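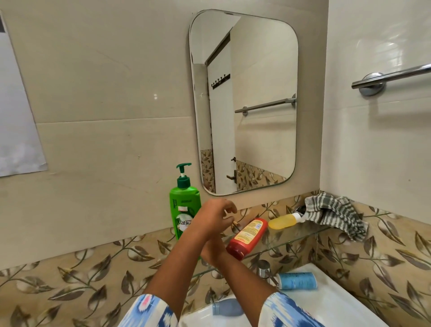 Bathroom shelf work, seen from head height. The mirror above the glass shelf shows a second towel rod.

Skitska and the mirror: what happened in the test bathroom

Many of you have heard already that Skitska pushed against a mirror on a Tuesday in April and that the bathroom tests were stopped. As the story has grown a little on its way between the two buildings, we were asked to write down for the newsletter what we know. No person was hurt. The mirror cracked in one corner and it has been taken down.

For readers from the other groups, a short background. The Rondadus project teaches Skitska to put a used bathroom in order: bottles which have fallen over should stand again, things lying in the basin should go back to the shelf, and a cloth should be hanging on the rod. The robot learns this from recordings of people who do the same work with their own hands, seen from the head. We have 2,966 such recordings now, from different homes and with all kinds of bottles.

The test was in the Brultstead building, in the small bathroom on the ground floor. Velimir Trajkovski was the operator and Byung-chul Tak was watching the screens in the corridor. The task was a cloth. Skitska had to take it from the basin and hang it over the chrome rod on the right wall. The first attempts of the morning were good, if slow.

At 11:20 the robot picked up the cloth in the normal way, then turned the wrist and moved straight forward, over the shelf, in the direction of the mirror. Velimir thought at first that it was correcting its position, because it often makes a small movement like this before it goes to the side. Then the gripper touched the glass. The arm did not stop. It continued to press until Velimir hit the red button, and by this time the corner had a crack.

Byung-chul went through the log the same afternoon and the reason was not difficult to find. In the mirror one could see a rod from the opposite wall. From where the head camera was standing, the reflected rod was longer and brighter than the real one, which was partly behind the robot's own arm. The program which looks for places to hang things chose the reflection. It calculated that the rod was behind the wall, and sent the hand there.

We had a rule against this. Everything that is found inside a mirror should be ignored, and the mirror is found by its border. In our earlier tests the mirror had a wide dark frame. This one had only a thin edge and rounded corners, on light tiles, and the program did not recognize it as a mirror. When Byung-chul played the log again 37 times with small changes in the light, the mirror was missed in 13 of them. So it was not a rare accident and we should have seen it before.

The second fault is more serious in our opinion. When the hand meets something hard and unexpected, the arm must stop and go back. This protection was working, but the limit was set too high. Simão Mendes had raised it in the winter for the exercise with the stiff cabinet doors, where the arm was stopping all the time, and the value was written in the common settings file and not in the file for that exercise. Simão told us this himself before we asked, and we thank him for it. Four people had opened the same file after him and did not notice, including the writer of this item.

What is changed from now:

The force limit is back at the old value. Each exercise has its own settings file, and the start screen shows the limit in large numbers. The operator must read it aloud to the second person.

No target is accepted if it lies behind a wall. This sounds obvious, and Martim Bastos had in fact proposed it last year, but it was put on the list for later. The check needs the room plan, so every test room will be measured before the robot goes in.

The arm goes slower near any glass, also near glass shelves. We do not have a good number for this yet. Martim is trying different speeds on a sheet of acrylic, with sensors behind it.

Until the new checks are tested, operators in the bathrooms wear the safety glasses and stand outside the door line. Please also do not use the room in Brultstead for other work – there may still be small pieces of glass on the floor near the basin.

The recordings themselves are not affected and the work on them goes on. Salvador Cordeiro is now marking the mirrors by hand in the old material, also the ones with thin edges or with no edge at all, and he could use help from one more person for around 200 of the more difficult clips. Shiny things such as faucets and rods make it slow, he says, and it is better done in the morning with fresh eyes.

The replacement mirror is ordered from Baptista. It has the same shape as the broken one, on purpose, and it will be covered with clear film on the front. If you have seen Skitska reach for something that was not there, in whichever room, please send the time and the log number to Byung-chul, also if nothing was touched. Two such reports have come already, both from the kitchen with the dark oven door.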